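I got hold of the new home-robot handling rules from Vorncombe this week, and they're a quicker read than I expected! Version two takes effect in December and adds a whole section on kitchen appliances — doors, buttons, hot surfaces, the lot.
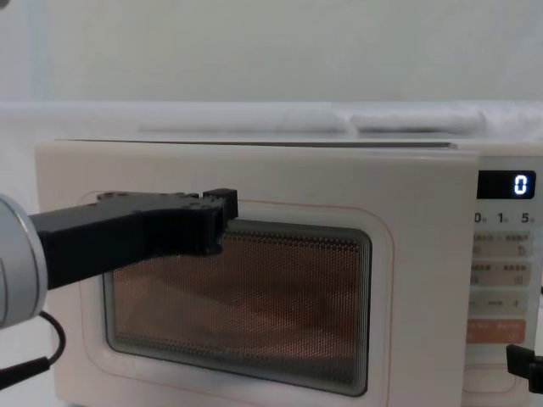 Who has to follow the new rules?
Any lab running robot arms near household appliances at the Flosholm site, visiting teams included.

Tia Parsons, who edited the text, told me her group read through 217 comments before settling on a force limit for doors. I'm hoping they publish those too.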